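Notebook, gripper bench
04/05/2023

Picking up from the February entry, where I promised to try the two sets of finger pads side by side and then got pulled away onto the Trondomia controller for what felt like forever. The pads have been sitting in their bags in my drawer all that time, so this morning I made a big pot of coffee and finally got on with it.

For anyone reading along, the two candidates are the plain Kinetti pads we have been using since the start and the ribbed rubber ones from Sterkotach. The Kinetti ones are flat and a bit slick, and lovely on boxes. The Sterkotach ones have a deeper texture and cost more, and I will admit I wanted them to win before I had even opened the packet, so please read what follows with that in mind.

Bench numbers first. I did 184 grasps in all, 92 with each set, with the same objects in the same order. The plain pads dropped 11 and the ribbed pads dropped 7. That is a smaller gap than I had hoped for, and I would not bet my lunch on it until somebody else has repeated the run. Most of the drops, with both sets, came from the same two nuisances: the soft pouch and the thin cardboard sleeve. On anything stiff I could not tell the pads apart by feel at all, and I went back and forth enough times that my thumb got sore.

Swapping is easier on the ribbed set, by the way. The old ones take a tiny screw that loves to roll under the bench, while the new ones slide on and click. I did manage to put one on backwards and spent a good while wondering why it closed crooked – if the tips don't meet evenly, check that before you go blaming the linkage like I did.
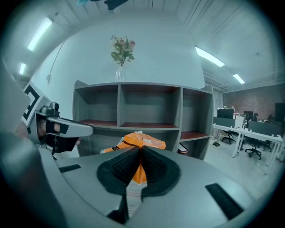

Camera view was the other thing on my list, and I think it matters more than the pads. I have been going back and forth on how much of the picture we can afford to give up to our own hardware. The wide lens is generous, and I do like having the ceiling lights and the desks in view along with the work, as there is plenty for the tracking to hold on to. But the housing takes the whole bottom of the picture, and the thing you are going for ends up right behind the pads. The crumpled orange bag by the shelves is a good test of that, with part of it showing through the notch and part above it, and I find I can still judge where the tips are against it. A smaller item in the same spot would worry me. I would like to try tipping the lens mount down by a few degrees and see whether we lose too much of the room.

A related worry is the square marker on the other gripper. It sits up on one side of the housing, and when the two grippers come in from different angles it can slip partly out of view. Bhardwaj's mount would let us set it closer to the middle, and the drawing for it is already in the shared folder, so I may print one and see. The catch is that it adds a bit of weight in just the place where my wrist starts complaining after an hour.

Gloves: the black ones are fine, the thick ones are not, I could hardly feel the trigger. Please leave the black ones on the hook when you are done – I had to hunt for the left one again.

Still to do, in no special order. Repeat the pouch and sleeve with fresh pads, as the plain set has had months of wear and the ribbed set had none, and that is hardly a fair fight. Ask Sterkotach whether the pads come in a narrower width. Look at the Trondomia log for the closing force, which seemed to wander toward the end of the second batch, though that could just as well have been me getting tired and squeezing differently. The ribbed pads are staying on for now, and the plain ones are back in the drawer with their screws taped to the bag.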